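What Is a Human Rights Court? 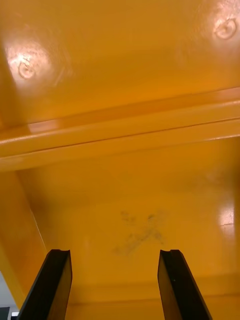
Shiny yellow-orange, with a raised ridge across the middle.

Most people have heard of courts that deal with crimes. Someone is accused of stealing a car, and a judge or jury decides whether the person did it. A human rights court does a different job. It looks at how a government has treated a person.

What are human rights?

Human rights are things every person is supposed to have, no matter where they were born, what they believe or how much money they have. The right to life is one. The right to a fair trial is another. People also have the right not to be tortured, the right to say what they think, and the right to follow a religion or to follow none.

Many countries have signed agreements promising to protect these rights. An agreement between countries is called a treaty. When a country signs a treaty and then approves it at home, it has to follow it, in the same way that you have to follow the rules of a club after you join.

Who can break a human right?

Lots of people can be cruel or unfair, but human rights treaties are mostly about governments and the people who work for them. That includes police officers, soldiers, prison guards, judges and city officials. If a neighbor breaks your window, you go to the police or to an ordinary court. If the police lock you up for no reason and the courts at home will not help, you may have a human rights case.

A story about a case

To see how it works, follow one person through a case. The country and the people in this story are made up, but the steps are like the ones in real courts.

Dindo Saludo lives in the town of Mosten. He prints a small newspaper. One August he writes that the town's drinking water is dirty and that officials in Mosten know about it. On Saturday, police officers come to his shop and take him away. They keep him in a cell for 17 days. They do not tell him what he is accused of, and they do not let him see a judge.

When he gets out, Dindo wants somebody to say that this was wrong. He finds a lawyer, Bahman Mahmoudi.

Step one: try the courts at home

Dindo cannot go straight to a human rights court. First he has to ask the courts in his own country for help. Lawyers call this "exhausting domestic remedies." Domestic means at home, and a remedy is a way to fix something. The idea is that a country should get the chance to put things right by itself.

Bahman takes the case to the local court, and Dindo loses. They appeal to the highest court in the country and lose again. All of this takes 2 years. Now they have tried everything at home.

Step two: send an application

Bahman fills out a form called an application. It says what happened, when it happened and which rights were broken. He adds copies of papers that help to prove it – a letter from a doctor, the decisions of the courts at home, and statements from people who saw the arrest. When he is done, the bundle is 668 pages long.

There is a time limit for sending an application. If it arrives too late, the court will usually not look at it, even if the person was treated very badly.

Step three: the court decides whether to take the case

Human rights courts get a great many applications, and most are turned down at this step. Some are late. Some are about things that the treaty does not cover. Some come with no proof. If an application passes, it is called admissible. That is a long word for "we can look at this one."

Step four: both sides explain

The court sends the application to the government, and the government writes back. It might say that the arrest was legal or that the story is not true. Then Dindo and Bahman can answer. Sometimes there is a hearing, where lawyers stand up and speak to the judges. Often there is no hearing at all, and the judges work from the written papers.

The judges come from different countries. They are supposed to be independent, which means that no government is allowed to tell them what to decide.

Step five: the judgment

The decision of the court is called a judgment. In Dindo's case, the judges say that the government broke two of his rights. It held him without a good reason, and it punished him for what he wrote. They order the government to pay him money.

This money is called compensation. It cannot give back the days he spent in the cell. It is meant to make up for some of the harm, and it shows that the court believes a wrong was done. The court may also tell the government to pay what Dindo spent on his lawyer.

What happens after that?

A human rights court has no police of its own. It cannot send someone to collect the money. Other countries that signed the treaty check whether the government does what it was told, and they put pressure on it if it does not. Some governments pay on time. Some pay late, and a few refuse.

A judgment can also lead to a change in the law. If the law in Dindo's country let the police hold people for more than 20 days without seeing a judge, the government might have to write a new one.

Words to know

Admissible: good enough to be looked at by the court.
Appeal: to ask a higher court to look at a decision again.
Applicant: the person who brings the case.
Compensation: money paid to make up for harm.
Judgment: the decision of a court.
Treaty: an agreement between countries.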